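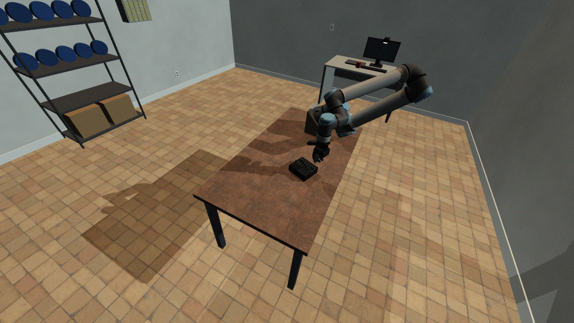 Selon Ji-hoon Cho, le taux de réussite en simulation ne vaut rien tant qu'on ne l'a pas mis en regard du taux réel, politique par politique. Je pars de cette remarque, faite sous mon précédent message, pour reformuler ma demande.

Corrélation sim/réel : combien de politiques faut-il comparer ?

Bonjour,
J'évalue des politiques de manipulation apprises par imitation (entrée : une caméra fixe et les positions articulaires ; sortie : des consignes de position). La tâche est la saisie d'un petit boîtier noir posé sur une table, avec un bras articulé et une pince. L'environnement simulé est construit sous Tratisen, avec ombres portées et mobilier de fond.
Je dispose de cinq points de contrôle d'un même entraînement. Pour chacun : 1000 épisodes simulés, 110 épisodes réels. Le coefficient de Pearson entre les deux séries de taux est élevé, mais le classement s'inverse entre le troisième et le quatrième point de contrôle. Puis-je écrire que la simulation prédit la performance réelle ? Et faut-il ajouter des épisodes ou des politiques ?
Posté par Jiltgate, le 29 juillet

Bae
Des politiques. Avec cinq points, l'intervalle de confiance sur le coefficient est trop large pour conclure. De plus, cinq points de contrôle d'un même entraînement ne sont pas indépendants : le taux monte avec le nombre d'itérations des deux côtés, et une corrélation forte apparaît presque mécaniquement. Prenez des architectures ou des jeux de démonstrations différents.
Pour l'inversion, calculez d'abord l'intervalle de Wilson sur chaque taux réel. À 110 épisodes et pour un taux voisin de 0,5, la demi-largeur à 95 % est de l'ordre de 0,09. Si l'écart entre vos deux points de contrôle est inférieur à cette valeur, l'inversion ne signifie pas grand-chose. Donnez aussi un coefficient de rang (Spearman ou Kendall) et l'écart maximal pondéré par les inversions, plus lisible que Pearson quand le but est de choisir la meilleure politique.
Vérifiez enfin que les poses initiales du boîtier suivent la même distribution dans les deux cas, orientation comprise. Chez moi, l'orientation était tirée uniformément en simulation et presque toujours parallèle au bord de la table en réel.

tonio_Curnstead
augmente la randomisation des textures et de l'éclairage, chez nous ça a réglé le problème. graine 1942 si tu veux comparer

Bae
@tonio_Curnstead : la randomisation à l'entraînement modifie les politiques. Ici on cherche à valider l'outil de mesure, à politiques figées. Ce sont deux expériences distinctes.

Jiltgate
Merci. L'écart réel entre les deux points de contrôle est de 0,04, donc dans le bruit. Je relance en août avec trois architectures supplémentaires et des poses appariées.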